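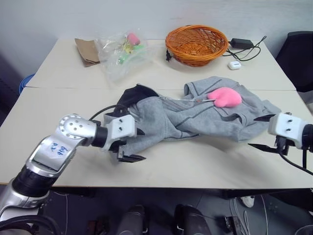

Chapter 6
Labelling, Workspace Control and the Task Record

A standard for robot work is only as useful as the terms it fixes before the work begins. The Trunholm code of practice, on which this chapter is based, fixes four: the cell, the work surface, the workpiece and the foreign item. The cell is everything the arms can reach at full stretch, including the floor beneath the table. The work surface is the part of the cell in which contact is planned. In a two-arm garment task the workpiece is a single item, such as a grey hooded sweatshirt with a zip, and anything resting on it that is not named in the task sheet, a pink plush toy for instance, has to be classed before the record is opened. It is either a declared object, in which case it is entered by name, or a foreign item, in which case it is removed. The code allows no third class.

6.1 Marking of arms

Each arm carries its own mark, placed on an upper housing where it can be read without moving the arm. Handwritten marks are allowed during commissioning. They must be replaced by printed labels once the cell has passed 200 logged cycles. The mark on the housing and the name used in the control software must agree letter for letter. Clause 6.1.4 treats a mismatch as a stop condition — the cell may not be powered until it is put right.

6.2 Cables

Cables serving the grippers are to be routed so that a loop cannot close on the workpiece at any point in the reach. Where a free loop is needed for wrist rotation, its length is measured with the wrist at both end stops and the larger value is entered on form 158. Loose power leads on a neighbouring table fall within the cell if either arm can touch them, whether or not the task takes it there.

6.3 Grasping soft goods

Cloth has no fixed shape, and the position of a grasp cannot be given in table coordinates alone. The code asks for grasp points to be named by garment feature: shoulder seam, cuff, hem, hood edge. A two-point grasp at the shoulders is recorded as a pair, with the left arm first. If part of the garment hangs over the table edge, the overhang is noted before the lift, and the lift speed is held to the lower of the two values in Table 6.2. 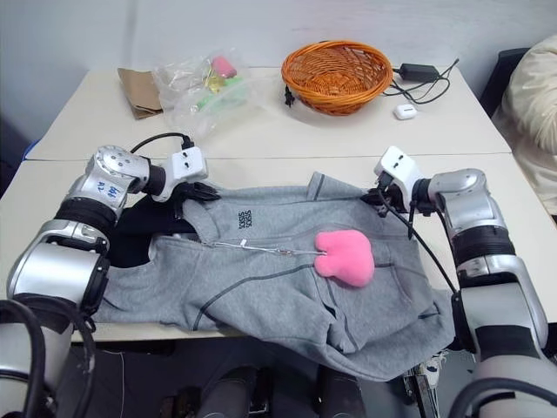
Letay Fikre, reviewing the draft code, objected that naming grasps by garment feature moves the burden from the machine to the person filling in the sheet, and that two trained operators will often disagree on where a shoulder ends and a hood begins. The Hostik trials bear this out in part. Of 2238 entries checked, 158 used a feature name that a second reader would not accept. The present edition keeps the rule but adds a drawing for each garment type — see Annex C — and requires both readers to work from it.

6.4 Scope of the chapter

Sections 6.5 to 6.9 deal in turn with the task sheet, the declared object list, stop conditions, the handover between shifts and the keeping of records. Readers who have not met the term "stop condition" should return to section 2.3 before going on.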